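Loading, Unloading and Caring for the Shared Dishwasher

Residents' Handbook, Kitchen Section
Murna House and Ruawai House
Revised March 5, 2018

The kitchens at Murna House and Ruawai House are used by many households in the course of a day, and the dishwashers are the appliances most often reported to the maintenance desk. Most of these reports can be settled without a technician. The guidance on this page replaces the sheet previously posted inside the pantry door and applies to both buildings.

Before loading

Scrape plates and bowls into the food waste bin. Rinsing under a running tap is not required for ordinary meals. Egg, oatmeal, melted cheese and rice should be loosened with a wet brush before they dry, as the machine will bake them onto the surface during the final heating stage.

Remove paper labels from jars and bottles. Loosened labels collect in the filter and are the leading cause of standing water at the bottom of the tub.

Check that both spray arms turn freely. The lower arm can be seen once the bottom rack has been drawn forward; the upper arm is fixed beneath the top rack. A light push with one finger is sufficient.

The following items are to be washed by hand:

Cast iron and carbon steel pans
Wooden boards, spoons and salad bowls
Kitchen knives with riveted handles
Vacuum-insulated bottles
Crystal and hand-painted china
Anything with a glued joint

Loading the lower rack

The lower rack is intended for dinner plates, pots, mixing bowls and serving dishes. Plates stand upright between the tines, all facing the center, with one space left between large plates where the rack allows it. Two plates that touch will shield each other from the water, and both will need to be washed again.

Pots and bowls are placed face down at an angle. Tall items belong at the sides or the back. A baking sheet set along the front may block the detergent compartment and keep it from opening; the tablet will then be found whole at the end of the cycle.

Plates with a raised lip require a little more room than flat ones. When stacked too closely they lean forward and the lip holds a line of gray water.

Loading the upper rack

Cups, glasses, small bowls and plastic containers belong on the upper rack. Place glasses between the tines and not over them, where they are likely to rattle and chip. Lightweight lids should be held down by a heavier item or tucked beneath the folding shelf. Long utensils lie flat, clear of the spray arm.

Cutlery goes in the basket with handles down, except for sharp knives and skewers, which go in with points down. Mix spoons and forks within each compartment so that they do not nest.

Detergent, salt and rinse aid

One tablet is enough for a full load. Ultis tablets are kept in the lidded tin under the sink in each kitchen. Residents who prefer powder may supply their own. Liquid soap made for hand washing must not be used in the machine under any circumstances, even in small amounts; the foam reaches the floor within minutes and the cleanup is charged to the household concerned.

Rinse aid is refilled when the indicator on the door turns clear. Salt is added by the maintenance desk and should be left alone.

Unloading

Allow the load to stand for 12 minutes after the cycle ends, with the door open a hand's width. Glass and china are more easily chipped while hot, and the remaining heat will dry most of the surfaces.

Empty the lower rack first. Water that has collected in the hollow bases of mugs on the upper rack will otherwise fall on the clean plates underneath. Keep the upper rack pushed in until the lower one has been cleared, unless the lower rack holds only pots.
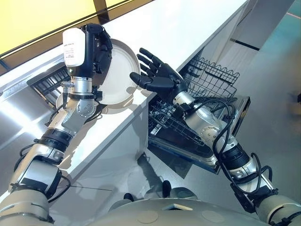
Plates should be taken out one at a time and inspected before they are put away. Grease and starch tend to remain along the edge, and a plate that looks clean from the front may still carry a film on the back. Take hold of the plate near the rim and turn it nearly on edge, as with the round white one held over the open dishwasher, so that light falls across the surface and any streak becomes visible. Run a dry cloth once around the lip and once across the base. A plate that fails this check returns to the lower rack for the next load, and is not to be wiped off with a damp sponge and shelved.

Where plates are being passed from one person to another, the receiver should have an open hand beneath or beside the plate before the holder lets go. The lowered door is a hard surface and also a tripping hazard. Stand to one side of it, never astride it, and close it whenever the task is interrupted.

Do not rest stacks of dishes on the open door. The hinges are made to carry a loaded rack, and repeated extra weight will bend them until the seal no longer meets the frame. Two hinge sets were replaced at Ruawai House last year for this reason, at a cost of $199 each.

Putting dishes away

Plates are stored in stacks of no more than 14. Higher stacks are difficult to lift safely, and the lower plates become scratched as the upper ones are dragged across them. Place newly washed plates at the bottom of the stack where this can be done without strain, so that the whole set wears evenly.

Stand glasses upright on the shelf liner. The rim is the weakest part of a glass and should not bear its weight. Plastic containers are often still damp after the drying stage; leave them on the draining mat with their lids off. Closed containers put away damp develop a stale smell that is hard to remove.

Cleaning the machine

The filter is cleaned weekly by the household named on the kitchen rota. Turn the cylinder to the left, lift it out, and rinse it under warm water with a soft brush. Wire brushes tear the mesh. Before replacing the filter, look into the well below it for broken glass, fruit pits and bottle caps, and remove these with tongs or a gloved hand.

Wipe the rubber seal and the lower edge of the door with a damp cloth. The spray does not reach this edge, and food residue builds up there. Stainless-steel surfaces are wiped in the direction of the grain with a little dish soap in warm water, then dried. Bleach and chlorine cleaners will pit the steel and are not permitted.

Once a month, place a cup of white vinegar upright on the upper rack and run the empty machine on its hottest setting. The full descaling treatment is carried out by the maintenance desk each April, and the machines are unavailable for one morning while this is done.

Common faults

Dishes are gritty: clean the filter and check that the spray arms are not blocked. Small seeds lodged in the spray holes can be cleared with a toothpick.

Glasses are cloudy: wipe one with vinegar. If the cloudiness clears, the cause is mineral scale, and the desk should be asked to check the salt. If it remains, the glass is etched and cannot be restored.

Rack will not slide: look for a utensil that has dropped through the wires. Do not force the rack.

Coating on a tine is broken: report it. Exposed metal rusts and will stain china. The desk holds Drenis repair caps, which are fitted over the tip of the tine.

Machine stops during a cycle: open the door, wait for the spray to settle, close it firmly and press Start. If it stops again, switch it off at the wall and leave a note on the door.

Reporting

Faults at Murna House are reported to Mei-kuen Hsu, and faults at Ruawai House to Aurélien Marty. Please state the kitchen, the program selected and any code shown on the display. Breakages of house china should be entered in the kitchen book — no charge is made for ordinary accidents.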